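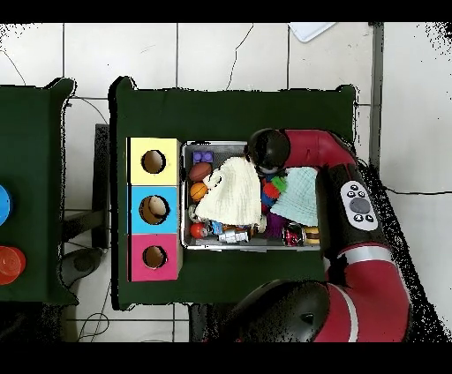
Mixed-item tray and three-compartment sorting box, red and black arm at the tray.

Evaluating the Ilden sorting kit for a training center: mixed trays with cloth items

Posted by Marisol Ticona, 3rd February

Our training center is considering the Ilden sorting kit for the second-year automation course. The offer we received from Istico covers the software license, the tray and box set, installation on an arm we already own, and one day of instruction for staff. The arm itself is excluded from the price.

The task we intend to assign resembles the one shown: a metal tray of assorted small toys, with items to be moved one at a time into the yellow, blue or pink compartment according to a rule the students write. We would like to keep crocheted cloths among the toys, as our students should meet soft items early in the course.

I would be grateful for replies on the following points.

Does the kit handle a cloth that lies over other items, or must the tray be prepared so that nothing is covered?

Are the round openings in the box a practical difficulty for items such as a building block or a small figure?

Is the instruction day sufficient for staff who have taught programming but have not operated an arm?

The quotation is valid until May, and our purchasing office requires a written recommendation before then.

Elvira Taipe

Our institute has used the Ilden kit for two terms. I will reply in the order of the points raised.

Cloth over other items. The software treats whatever it sees on top as the next item to pick. A bunched cloth is usually picked without trouble when there is a raised fold to close on. A cloth lying flat is considerably less reliable. The more frequent problem in our laboratory was that the arm lifted the cloth together with something small beneath it, and the software recorded this as one item. In our acceptance test we ran 200 picks from mixed trays and reviewed each one afterward. Most of the errors were of this kind. There is a setting named "verify after lift" which pauses the arm above the tray and checks again before moving to the box. It is off when the kit is delivered. Please ask Istico to switch it on during installation, and expect each pick to take longer.

Openings. Balls present no difficulty. Long items must be turned before release, and the kit will do this only if the item has been registered with a long side. Registration takes 10 images per item, taken by the staff member through the setup page. Cloths should be released from low above the opening, otherwise part of the cloth remains on the rim and covers the hole for the next item. The release height is set separately for each compartment.

Instruction day. It was sufficient for starting and stopping the arm, calibration and registering items. It was not sufficient for writing sorting rules. We arranged a second session at our own cost. I would request that it be included in the quotation before signature.

I would also draw attention to the license, which in our case covered 4 workstations. The students' own computers were counted toward that number, and this was not evident from the offer.

Yeison Ñahui

we have it too. works ok. take the cloths out for the first week or you will spend the whole class fishing them off the box. also fix the tray to the table, ours moved a little every time the arm touched the side and then calibration was wrong and people blamed the software

Deisy Huanca

I concur with most of the reply by Elvira Taipe, with one correction. In the current version, registration may be completed with fewer images for rigid items. The full 10 are still requested for cloth and for fuzzy items such as pom-poms.

With regard to the written recommendation, our purchasing office accepted the kit on condition that the supplier demonstrate it on our own tray with our own items. Istico agreed to this without charge. The demonstration was held before payment, and two items on our list were withdrawn as a result. The request should be made in writing and should name the items to be used.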